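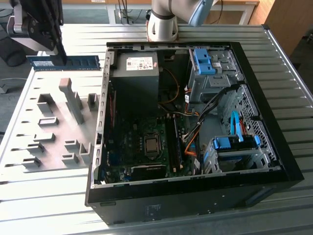 Does a live demonstration tell you anything that a laboratory trial does not?
It tells you how the system behaves when the person running it is also being asked where the toilets are, and in our case that turned out to matter more than lighting, calibration or the network.

5. Field notes from the open day

The laboratory results in Section 4 were collected behind a closed door, by people who knew the system and wished it well. The open day on Apr 29, 2022 had neither advantage. We had been asked to show the memory installation task, in which the arm takes a module from its holder on the fixture plate and carries it over to an opened desktop computer. The department hoped this would interest local firms. We hoped it would give us data. Both parties were moderately disappointed and went on speaking to each other.

5.1 Arrangement

The cell was used much as described in Section 3. The computer lay on its side with the interior facing up, and the processor cooler was left off (Figure 4). The plate holding the parts sat beside the case, close enough that the transfer was short and, to an audience, rather dull. We had thought of moving the plate further off to make the journey more impressive. Alfredo Buenaventura, who had spent most of September teaching the approach positions by hand, made his views on this known, and the plate stayed where it was.

Figure 4. A memory module held in the gripper above the worktable, beside the open computer case. The grip is taken across the middle of the module, with the row of contacts facing the lower edge.

Visitors came through in groups and stood behind a strip of tape on the floor. Each group was to see three complete cycles, with a short talk given during the first. The talk was written to last as long as one cycle. It was never once delivered at that length, and the arm spent a good part of the day waiting for a sentence to finish.

5.2 What was recorded

Over the day we logged 501 attempted insertions, against 3859 in the laboratory series. An attempt was counted from the moment the gripper closed on a module until the module was either seated or returned to its holder. Of the 501, 35 ended in a return. This is a worse rate than the one given in Section 4, and we would like to be able to blame the visitors for all of it.

They can be blamed for some. A number of the returns came when the table had been leaned on, the strip of tape having proved to be a suggestion. The force threshold was set for a quiet room, and a firm elbow on the rail is enough to persuade the controller that it has met a slot at the wrong angle. It then does what it was told to do, lifts the module and takes it back. Several visitors took this for the end of the demonstration and clapped.

The remaining returns are less flattering. The short handover test had been run with one batch of modules, and for the open day we used another. The two differ slightly in the position of the sticker, which ought not to matter and did. Where a finger closed over the raised edge of a sticker, the module sat at a small tilt and the tilt was carried all the way to the slot. We have since added a check on grip angle before the transfer begins. It should have been there before we sent out the invitations.

5.3 Questions from visitors

We kept a written list of what people asked, at first out of politeness. The commonest question was whether a person could do it faster. A person could, and one did: a repair engineer from Covetti offered to show us and had to be steered back behind the tape. The second commonest was what happens when the module is the wrong way round. At the time the answer was that the module is never the wrong way round, as we had put it in the holder ourselves. This was received in silence by two people from Stevix, who sort returned computers for a living and whose modules reach them in a box.

We regard that silence as the most useful result of the day. The fixture plate removes the hardest part of the problem before the arm has moved, and a reader of Section 4 alone might not notice how much work the holders are doing. The trials in Section 6 therefore begin with modules laid on a flat tray, in either orientation, with no holder to help.

5.4 Limits of these observations

The open day was not a controlled experiment. The number of people in the room was not recorded, and the force threshold was changed once, shortly before lunch, by one of the authors, who did not write down the old value. Attempts made after that change are marked in the log and are left out of the comparison in Table 3.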